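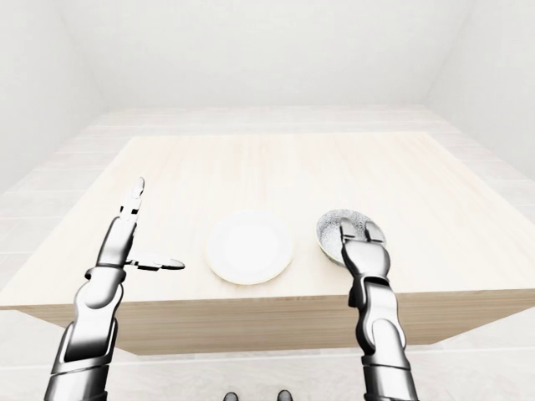
Bowls or plates for weeknight dinners? (moving and downsizing)

larchmontlou
Posted 1/4/22
OK so we're moving into a place with a kitchen that has exactly one upper cabinet I can reach without a stool, and I have to get rid of a lot of dishes. I have a full set of Jarnico dinner plates (twelve, inherited from my aunt, white, nothing fancy) and a bunch of mismatched bowls I've picked up over the years. My husband says keep the plates because that's what normal people eat dinner on. I looked at what we ate last week and all but two dinners were something I'd want in a bowl. Rice things, soup, pasta, chili. So do I dump most of the plates? What do you all use on a regular weeknight when there's no company?

tinroofsupper
Plates. I will die on this hill. A pork chop in a bowl is a sad thing and you can't cut it without the knife hitting the side.

marbleandmop
Shallow bowls!! The wide ones, like a plate with a rim that goes up. We switched two years ago and I gave away 20 regular plates and haven't missed a single one. Salad, pasta, eggs, even pancakes (the syrup stays put, which my kids think is the best thing ever). Mine are from Oner and they've held up great except one I dropped on the patio.

tinroofsupper
Pancakes in a bowl, no. Sorry. And don't those wide bowls take up a ton of room? She said one cabinet.

marbleandmop
They stack! Not as flat as plates, I'll give you that. Eight of mine take up the height of maybe a dozen plates. But you don't need bowls AND plates then, so you come out ahead.

quietgriddle
Going to disagree with marble a little. I had the wide ones and the problem was my dishwasher. The tines are set for plates, so every wide bowl eats up two slots and leans on its neighbor, and half of them came out with dried oatmeal on the back. I was running it twice a day for three people. Measure your rack before you buy anything.

larchmontlou
Oh, the dishwasher is a good point. The new place has one of those narrow ones. I haven't even seen the inside of it yet.

Also I should have said, I'm not looking to buy much. Movers quoted us by weight and we're already at 82 boxes, and I'd like to get down from that before October, not up.

fennelandrye
I'd keep six of your aunt's plates and your six favorite bowls and call it done. Matching is overrated. We eat off whatever's on top of the stack and the only person who has ever said anything is my mother.

pdxcasserole
Wait, can we talk about size though? Old plates are smaller! If the aunt's set is from the 70s or so they might be 10 inches across, and newer ones can be a lot bigger and won't even fit in some upper cabinets with the door shut. Ask me how I know. I bought a set of Langat ones on sale and had to keep them on top of the fridge for a year. So hang on to the old ones for that reason alone.

larchmontlou
Just went and measured and yep, 10 on the dot. Huh. I never thought of them as small.

tinroofsupper
See, the plates win.

marbleandmop
The plates do not win, she said herself she eats chili and rice all week lol

quietgriddle
Question for the bowl people, what do you do about weight? My everyday ones are Liseo stoneware and a full stack of them is no joke to lift down from over my head. My wrists are not what they were. I moved them to a low drawer with a towel under them and it's so much better - I can see everything from above and just grab one.

fennelandrye
Yes to the drawer! I did the same with one of those peg board things. The pegs wander a bit but it works.

pdxcasserole
Drawer people, does yours not rattle every time you shut it? Mine sounded like a bar fight. I went back to the shelf.

quietgriddle
Towel. Thick one.

larchmontlou
There IS a deep drawer next to the stove. I was going to use it for pots. OK, so here's where I've landed: eight plates stay, four go to my niece, and I'm keeping seven bowls, because I tried to get it down to six and couldn't choose. Husband is claiming victory. I've got about a million mugs to go through next and I'm afraid to start that thread.

marbleandmop
Start the thread. I have opinions on mugs.

tinroofsupper
Tell your husband he was right.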